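Getting tea towels properly white again

I'd been putting up with grey tea towels for years. Ours do everything (drying up, wiping worktops, mopping spilt gravy, once a whole upturned trifle) and they'd gone that sad dishwater shade I'd stopped noticing, until my sister-in-law picked one up between two fingers and asked if it was the floor cloth. So, the great boil-up began!

First job is sorting. Cotton and linen can take a real soaking, but anything with a printed border goes in its own pile, as I've ruined a lovely one from Tipoki that way and the cherries ran everywhere.

Fill a big bucket or the washing-up bowl with the hottest water your tap gives you and stir in 300 g of washing soda. Wear rubber gloves, it's rough on the hands. Push the towels right under, put a plate on top and leave them overnight. The water in the morning is horrible and rather satisfying.

Then wash at 60 with ordinary powder. I use powder for whites and keep the liquid for colours, and I leave out fabric softener altogether – it coats the cotton and then the towels just push water round the plates. A cup of white vinegar in the softener drawer does the job instead, but don't let it anywhere near bleach.

For tea and curry stains, rub in a paste of bicarb and a drop of washing-up liquid before the soak. Turmeric is a devil. Wash it, hang it in the sun, wash it again, and most of it fades in the end.

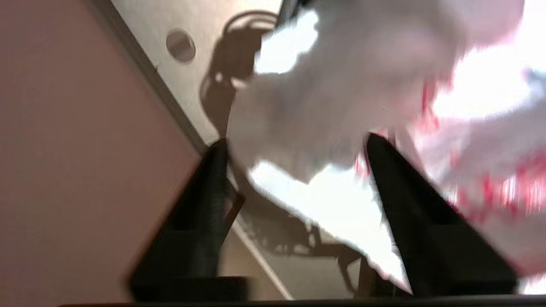
Vemden, October

No sun here this month, so everything is drying indoors and I've gone back to shaking. Give each cloth a good hard snap before it goes on the airer, then pull the hems straight while it's damp. You'll hardly need the iron! Leave a gap between them too, or the middle ones go musty and you're back to the bucket.

I fold mine in thirds and stand them up in the drawer, oldest at the front. The really threadbare ones get cut up for shoe polish and brass.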